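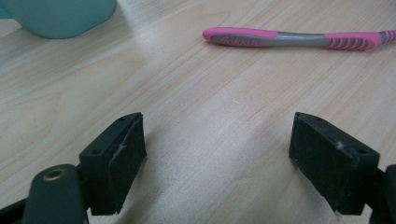

Ranthorpe Guest House – Bathroom and Personal Items Check
Date: 06/10/2023
Form 518, second floor, shared washroom and dressing area

1. Tabletop, wood. OK.
Wipe with a damp cloth only. The finish is matte and marks if bleach cleaner is left on it. Last oiled in May.

2. Toothbrushes. ACTION.
Each brush must stand head up in its own holder and be labeled with a room number. Brushes left lying on a table or shelf are to be bagged and held at the front desk for 13 days, then thrown out. Do not rinse and return them to a holder.

3. Cups and containers. OK.
No chips or cracks. Empty standing water every morning. Plastic ones go through the dishwasher on the top rack.

4. Sink and faucet. ACTION.
Slow drain on the left side. Trap cleared once already, still slow. Work order 259 sent to Dahlgren. Leave the sign up until they have been.

5. Outlet by the mirror. OK.
Tripped and reset on test. Cover plate tight.

6. Floor. OK with comment.
Mat has a curled corner – turn it over for now. Replace if it curls again.

7. Medicine cabinet. OK.
Lock works. Two razors found loose on the bottom shelf and put in the sharps box.

8. Towels and hooks. ACTION.
Third hook from the door is pulling out of the wall. Needs a longer screw and an anchor. No wet towels on the radiator.

9. Fan. Not checked.
Switch was taped over. Ask before removing the tape.

Comments
Item 2 was also marked on the last sheet. Labels are in the Pesent cupboard, top drawer, with the marker. Spare holders are on order.

Items 4 and 8 to be rechecked before the room is signed off. Item 9 carries over to the next sheet.

Print this page
E-mail this page

Related items
Kitchen and Pantry Check – Ranthorpe
Laundry Room Check – Grundavero Annex
Stairs and Hallway Lighting Check
How to Fill In a Work Order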